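Where do you keep a big chopping board when the worktop is already full?

Asked in Kitchens & Storage

I've got a dark wooden board with a groove round the edge and it's a beast. It lives flat in the middle of the worktop as there's nowhere else for it, and then everything gets shoved round it — toaster, toaster oven, my teal canister, the big black pot. Every time I want to make a sandwich I'm moving two things first. The cupboards in our flat are narrow and the board won't go in any of them, I've tried it both ways up. Do people stand theirs on end? Won't it warp? Picture's at the bottom of the page.

3 answers

Dörte Reinholz
Stand it up! Mine has been on its long edge against the wall since December and it's as flat as the day I got it. Let it dry on both sides first, a board that's been wiped on one side only and then left lying down is the one that bends. Oil it now and then (both sides again, and don't forget the groove, crumbs and old oil get in there). I'd keep it well away from the toaster oven though, the heat won't do it any good.

cuautle121
get a smaller board

Mags in the galley kitchen
I'd leave the board exactly where it is and move the rest. If you use it every day it's earned its spot. The pot is what I'd shift, on top of a cupboard or even on the hob when you're not cooking. And do you need both toasters out? We had the two side by side for years and only ever used the one, so the other went in with the baking tins and I've not missed it — loads more room for chopping now.
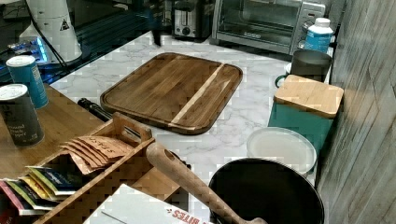

My worktop, board and all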